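Masking tape

Last updated October
By Yatziri Cortés

Masking tape is a pressure-sensitive tape made of thin, easily torn paper coated on one side with a weak adhesive. It is used to cover areas that should not be painted and to mark lines on floors, walls, and tables. The backing is usually crepe paper, which has small wrinkles that let it stretch and follow a curve.

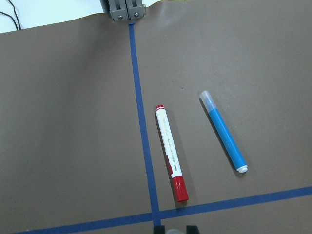 Painter's tape is a type of masking tape with a milder adhesive. It is made to come off after several days without lifting paint or leaving residue. Many makers dye it so that it stands out from the surface under it, as blue strips do on brown paper. Color is not a reliable guide to strength, and the same shade may be sold in several grades. Common widths run from 12 to 36 millimeters, with wider rolls sold for trim and floors.

Adhesives

Most general-purpose tapes use a rubber adhesive, which grips quickly but hardens with heat and sunlight. Acrylic adhesives take longer to bond and hold up better outdoors. Silicone types are used in powder coating, where ovens may reach around 200 degrees Celsius. Tape left on past its rated time tends to split when pulled and may leave glue behind.

Layout and marking

Tape is often used for temporary lines. Theater crews mark the outlines of a set on a rehearsal floor, and gyms lay out courts for a single event. In his handbook on stage layout, Toon Meijer advises snapping a chalk line first and pressing the tape down from the middle outward.
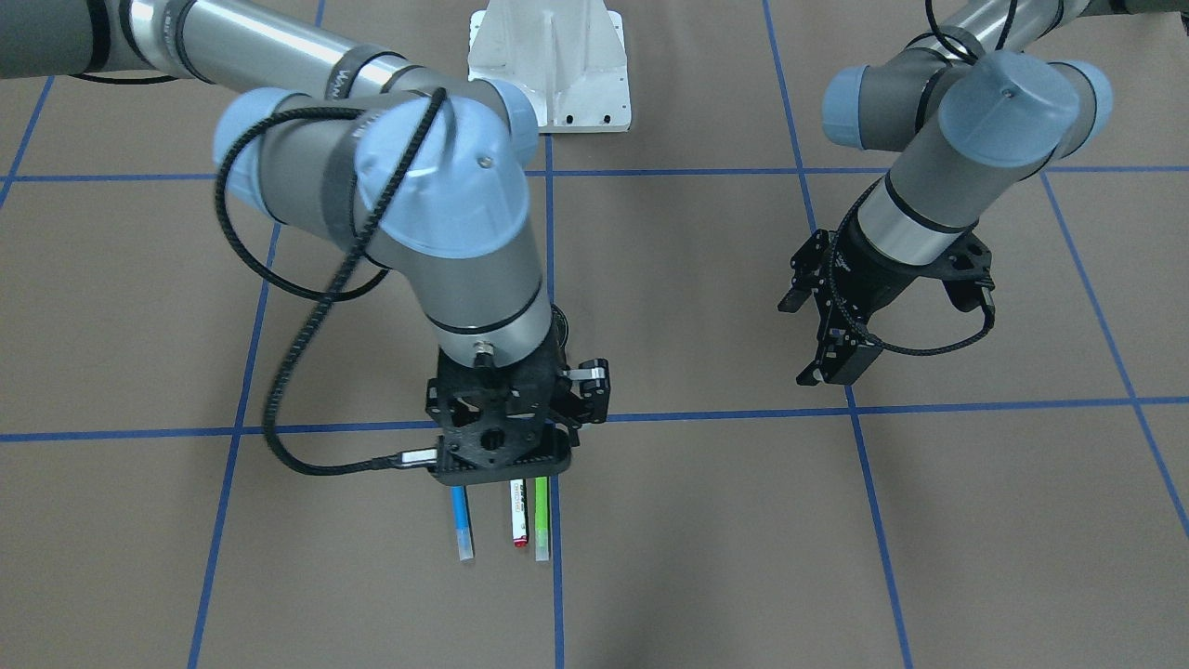 Blue tape laid in a grid on a brown work surface.

Removal

Tape is normally pulled back slowly at a low angle. Painters disagree on timing. Some remove it while the paint is still wet, and others wait until it dries and score the edge with a knife. Old residue can be softened with mineral spirits or vegetable oil.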